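Learning to cook beans the slow way

8 June 2019

I have become a bean person. My sister saw it coming before I did, mostly because I kept bringing the subject up at dinner.

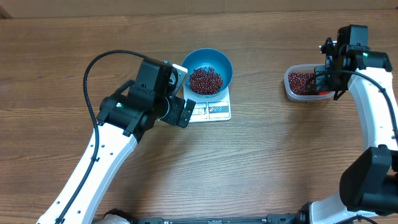
How I got into this

For most of my life beans came out of a can. I'd drain them, rinse them, throw them in chili and think no more about it. Then last September I went to stay with my friend Elżbieta Pawlak, who had a pot going on the back burner when I walked in, and the whole apartment smelled of bay leaf and garlic. She ladled some into a bowl with a bit of the broth, poured olive oil over the top and handed me a spoon. No bread, no rice, nothing else. I had three bowls and was slightly embarrassed about it.

She sent me home with a bag of dried ones from Zieliński, the little grocery on her corner, and I ruined them that same weekend. Boiled them like pasta. Half of them fell apart and the other half could have been used as gravel.

What I do now

I've settled into a routine, and it mostly happens on Friday night and Saturday morning. I weigh out 500 grams, which fills my biggest pot nicely once they've swelled up and gives us enough for the better part of a week. I used to go by cups, and then I could never remember whether I'd meant a full cup or one of those generous ones, and the salt came out different every time. Weighing fixed that.

Then I pick through them on a tray. I skipped this for months until I bit down on a tiny stone (my dentist is lovely but I don't want to see her that often). After that they get a rinse and go into a big bowl of cold water with a good spoonful of salt. Yes, salt in the soaking water! I grew up being told salt makes beans tough, and I've tried it both ways now, and the salted ones come out creamier with fewer split skins. My mother still doesn't believe me.

In the morning I drain them and cover them with fresh water. If they're red kidney beans I boil them hard for a full 10 minutes before I turn anything down, and I don't skip that. Undercooked kidney beans can make you really sick, so no slow cooker straight from raw for those either. Then in goes half an onion, a few garlic cloves I haven't bothered to peel, a bay leaf and a glug of oil, and I turn the heat down until it's barely moving.

And then I leave it alone, which is the hard part for me. I'm a lid lifter.

How long it takes

I can't tell you, sorry. Young beans can be ready in an hour. I had a bag from the back of the cupboard that took all afternoon and still had a bit of chalk in the middle, and we ended up having eggs. The test I use came from Elżbieta: eat five of them, from different parts of the pot. If all five are soft right through, you're done. If four are soft, you aren't, so go and do something else for a while.

Anything sour waits until they're tender. I once put the tomatoes in at the start to save myself washing another pan, and those beans were still firm at bedtime.

Keep the broth

Please don't pour it down the sink. It's the best bit! I store the beans in it so they don't dry out, and whatever's left goes into soup, or I cook rice in it, or (on a bad day) I drink it from a mug with black pepper. It freezes well too. I use old yogurt tubs and never label them, and so last week I defrosted what I was sure was bean broth and it was stewed apple.

What we eat them with

Lately it's been beans on toast, though a long way from the kind I had as a kid. Thick bread, rubbed with garlic, beans piled up with some of the liquid, lemon, and loads of parsley. My husband adds hot sauce to his. I've also been mashing the leftovers in a frying pan with cumin and an alarming amount of butter, then putting a fried egg on top.

The one thing I haven't cracked is salad. Mine always ends up kind of gray and sad by the second day, even when I dress it warm like you're supposed to. I think I might be using too much vinegar. If you have a bean salad that still looks alive on a Monday, please leave it in the comments, I'll try all of them.

Next weekend I'm having a go at black beans with orange peel. Elżbieta swears by it, and I've already got the oranges.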